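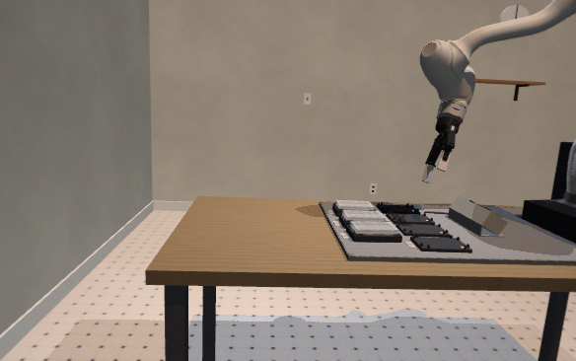 Last modified: July, 4:12 pm

**Sim arm stops short of the ribbed blocks - class project**

I'm on the Groris team for our automation class. We have to pick up the three ribbed blocks and set them on the black plates, all in simulation. The gripper opens fine and the arm gets to its start pose over the right side of the table. When I send it to the front block it stops almost 90 mm too high and the script says "target reached". The other two blocks do the same thing. I'm using the board file from the course folder and haven't edited it. Final run is in two weeks.

Snædís Kárason

---

**Obadia Kashindye**

Check which point you are sending. The default tool point in our class template is the wrist flange, so the script thinks it has arrived when the wrist is at the block height plus whatever offset you typed. Set the tool point to the fingertips, then do this:

1. Reload the board file.
2. Move to a point straight above the block.
3. Go down at speed 6 until you are happy with the height, then save it.

Do the front block first. The rear ones are easier to bump into on the way down.

---

**abdella**

had this last term, reinstalling fixed it for me

---

**rerkedberg_475**

Reinstalling only resets the tool point, so it's the same fix as the one from Obadia - and you lose your saved poses. Export them first if you go that way.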